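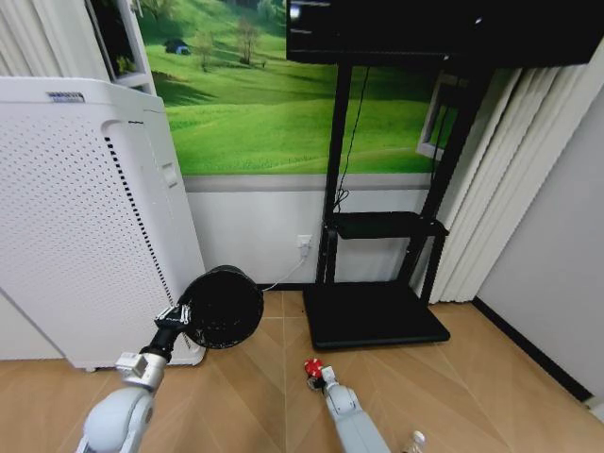 Air purifier in a small room with a TV on a stand – does it have to come away from the wall?

Posted by Lefteris Vrettos, July
1161 views

Broltimon Home Help uses cookies to remember your settings and to see which pages are read. Manage cookies or carry on reading.

We have a small room, 17 square metres, with a tall white air purifier in it. It stands against the back wall on the left, between the curtains and the TV stand. The curtains are the vertical slat type. The purifier is turned at a slight angle, so the broad front with all the small holes points left, more towards the curtains than the middle of the room.

The leaflet went missing when we moved, and I can't work out from the machine itself how much room it wants. The front is obviously one big grille. There is also a black strip of vents down the side, nearest the telly. I don't know whether air goes in at one and out at the other, or whether both are inlets.

The back wall has a large printed mural of a green meadow, put up by the people before us. I'd like to keep it in decent condition. I've noticed a greyish patch low down on the plain part of the wall under the picture, and I'm wondering if the purifier is blowing dust at it. The patch is faint and doesn't show in photos. 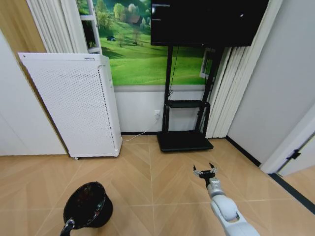 The back wall, with the purifier to the left of the TV stand.

What I'd like to know:

How far should it be from the wall and from the curtains?
Is it a problem having it this close to the television?
Should I be wiping the front or hoovering it? Some dust comes off on a finger.

I could move it to the opposite wall but then the lead has to cross the doorway, and I'd rather not have that. The gap I have to play with on this side is 98 cm, curtain to TV stand. Moving the television isn't impossible, but the cable runs down the left post and there isn't much spare.

Thanks in advance.

brackenhill

You don't have to move it to the other side of the room. Turning it and pulling it forward will probably do.

Start by finding out which way the air goes. Switch it to the highest speed and hold a single sheet of kitchen roll near each set of holes in turn. Where the paper gets pulled on, that's an inlet. Where it gets pushed away, that's an outlet. Do the top as well. On mine (a Promon, a few years old) the front and both sides draw air in and it all comes out at the top, but they vary and I wouldn't guess from a photo.

Then:

Keep any inlet clear by at least a hand's length, more if there's fabric near. Curtain slats are the thing I'd worry about in your room. They swing, and a light one can get sucked flat against the grille and stay there. Tie them back on that side or turn the front so it faces into the room.

Keep the outlet clear of the wall. If yours blows out of the back or side, that could well be your grey patch. If it blows straight up, the patch is more likely to be something else.

The telly is fine where it is as long as the purifier isn't blowing straight at it. You may find the screen needs dusting a bit more often.

For the front, use the soft brush on the hoover with the machine switched off and unplugged. Once every couple of weeks is plenty. I wouldn't use a wet cloth on small holes, the dust turns to paste and sits in them. A barely damp cloth is all right for the plain parts of the casing.

Check the filter while you're at it. Mine is rated for 3000 hours, and that goes quicker than you'd think if it's left on day and night. If yours has a reset button for the filter light, only press it after you've put a new one in.

Dell_T

we had ours next to the curtains for years, never had any bother. just open a window

Marjorie P

I agree with brackenhill about the paper. On the grey patch, I had the same under a wallpaper border and it was from the hoover bumping along the skirting, nothing to do with the purifier. Try a dry make-up sponge on a bit that doesn't show. If it lifts, it's dust or scuffing. If it comes back in the same place within a month, look at the purifier again. Please don't use spray cleaner near the edge of a printed mural – it creeps behind and the paper bubbles.

Lefteris Vrettos

Thank you all. Did the kitchen roll test on Wednesday evening. It pulls at the front and at the side strip, and blows out of the top, so the wall should be safe. I've turned it to face the room and brought it forward a little, and tied back the slats on that side. The sponge took off most of the patch. I still need to look up the filter number.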